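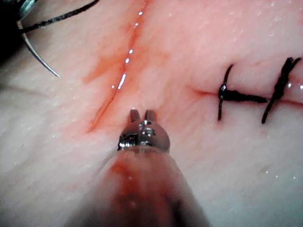 KORNITTON – The Hestix training lab opened a suturing bench in September for practice on synthetic skin pads. Trainees close straight incisions with black interrupted stitches, using a curved needle and two instruments.

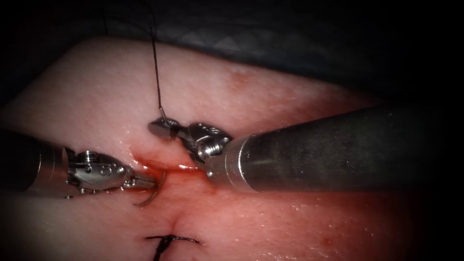
Each course lasts 2 weeks and takes 14 trainees, working 4 to a bench. Stitches are checked for spacing and closure of the wound edges. The lab has ordered 1000 pads from Clavik.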